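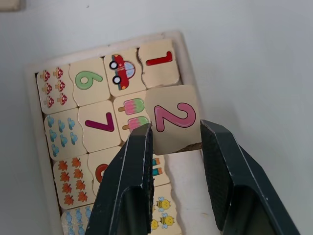 Every dry bean needs a night in water, one reader wrote to the Workstead kitchen last June, and anyone who skips it is asking for tough skins and a sore stomach.

KENSIDE, 2019-01-20 – Workstead has heard this advice from so many cooks, in so many versions, that it decided to stop repeating it until it had been tried. The results of the Kenside Bean Trial are released today, and they give the overnight soak a good deal less credit than it usually gets.

The test kitchen cooked 88 pots of black beans, chickpeas and pintos. Half were soaked for 13 hours. The other half went straight from the bag to the pot after a rinse. All of them were simmered with a bay leaf and salt, and tasters were not told which bowl was which.

Soaked beans cooked faster. That part of the old advice holds up. Black beans saved the least time, chickpeas the most. On taste, though, the tasters leaned toward the unsoaked black beans, which had a darker broth and a fuller flavor. With pintos they could not agree on anything.

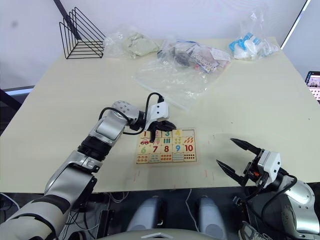

"I was taught to soak and I taught other people to soak," said Pin-yu Yip of Workstead. "I'd like to know who first decided it had to be overnight. Everyone I asked said their grandmother, and the grandmothers said it was on the bag."

Salt was the next claim to be looked at. Many recipes warn that salting early keeps beans hard. Workstead salted at the start and found no pot that failed to soften. The beans that did stay hard came from one old bag of chickpeas, and neither soaking nor extra simmering did much for them. Workstead suspects that old beans explain plenty of the bad dinners that get blamed on salt.
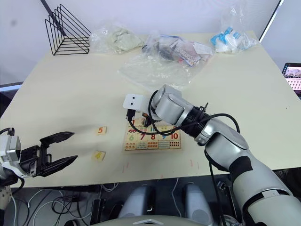 The kitchen also tried Adano, a powder sold to be stirred into the soaking water to make beans "gentle and light." The package does not say what this means or how it was measured. Workstead followed the directions and could not tell the treated beans from the plain ones by taste or texture. Whether they were any easier on the stomach is a question a test kitchen can't settle, and Workstead makes no claim either way. It would like to see the maker's evidence before suggesting that anyone pay for a packet.

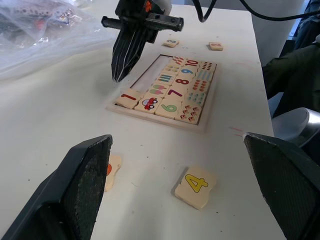 Readers should be as careful with this trial as with the advice it questions. The dry beans all came from one supplier, Tseng, apart from the old chickpeas. There were only 6 tasters, and Kenside tap water may not behave like yours – hard water is known to slow beans down. Red kidney beans were left out. They need a proper boil to be safe, and people should keep following the standard directions for them.

A second trial will cover pressure cookers and baking soda. The full cooking notes are free on request from the Workstead kitchen in Kenside, along with 5 plain bean recipes used in the tasting. Press inquiries should be addressed to Pin-yu Yip.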